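Robots at Vinby, July 2018

I went to the Nusska open day expecting to be sold something, and I was. The invitation promised "robots that learn by watching." For the first 50 minutes what we got was slides, most of them with arrows on them, and a man in a fleece telling us the warehouse of the future was closer than we thought. I've been hearing that since my first job.

Then they took us through to the workshop and it got better, mainly because the talking stopped. The system is called Kostix. A person sits at a table with a gripper in each hand and does small chores with them, again and again, and the recordings go off to train the software. Our guide gave the total so far as 306 sessions and said they want 4000.

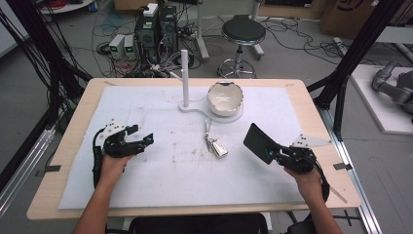 So my first question was who pays for all those hours. The answer was long and had the word "scale" in it several times. My second was what happens when the keys are a different shape from the ones it practiced on. "It generalizes," I was told. How well? They're still measuring.

I did get a turn. The grippers felt clumsy to me, and I came away with more respect for my own thumbs than for the product. The people doing it all day were far better at it, and I'd happily hire any of them.

Aquino, the firm putting up the money, had a stand by the door with free pens. There's another open day in August, when the arms are supposed to do a full run on their own. I've put my name down. I'm taking my own keys.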